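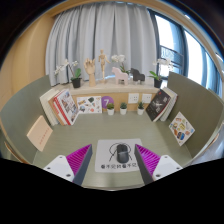

*Dedos do modelo Esham abertos sobre um mouse pad, com o mouse um pouco à direita do centro.*

A equipe da Fonska passou novembro comparando duas garras manuais, a Esham e a Plullen, em mesas de escritório comuns. Conversamos com a engenheira responsável pelos ensaios, que pediu para não ser identificada.

"Cada garra fez 300 tentativas com o mesmo mouse", conta ela. "É um objeto chato - baixo, curvo, sem uma aresta boa para segurar." A Esham tem dedos de face nervurada, e a equipe gostou do jeito como eles cedem no contato. A Plullen, mais rígida, foi melhor com livros finos.

E a câmera? "A grande angular entorta as bordas da mesa, mas mostra os dois dedos o tempo todo. Com a lente anterior a gente perdia o esquerdo."

O conjunto já soma 2146 gravações. Falta repetir tudo com o controlador da Sorensen, que chegou com o firmware errado. "Por enquanto, fico com a Esham para a mesa", diz. "Para estante, ainda não sei."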